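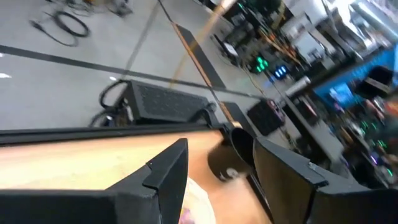
Sajib Nanayakkara
Equipment planning, Plinon

Hi all! I'm after 7 people to help me plan our next round of kit for the two-arm bench. I've got 2939 pounds to spend before November (2000 of it is pencilled in for spare fingers and cabling), and I'd love a few outside opinions before I sign anything. At the moment the job is party buckets and bags of sweets, so crinkly plastic everywhere!

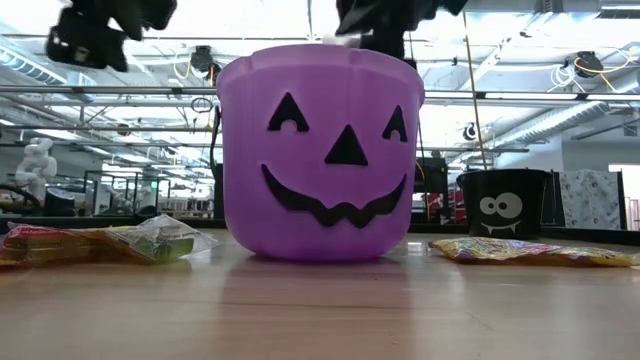

What you'd be doing

Come in at 2 pm, watch a few runs, then go through the quotes from Badano and Vestia with me. 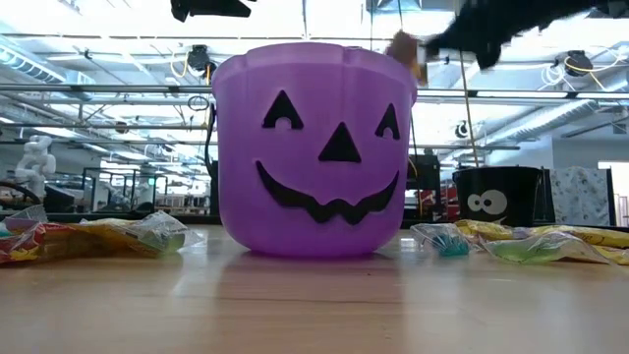
You don't need to be an engineer, but if you've ever fought over a purchasing budget, even better. Lunch is on us. Write to me or Dezső Major at the Samarakoon desk.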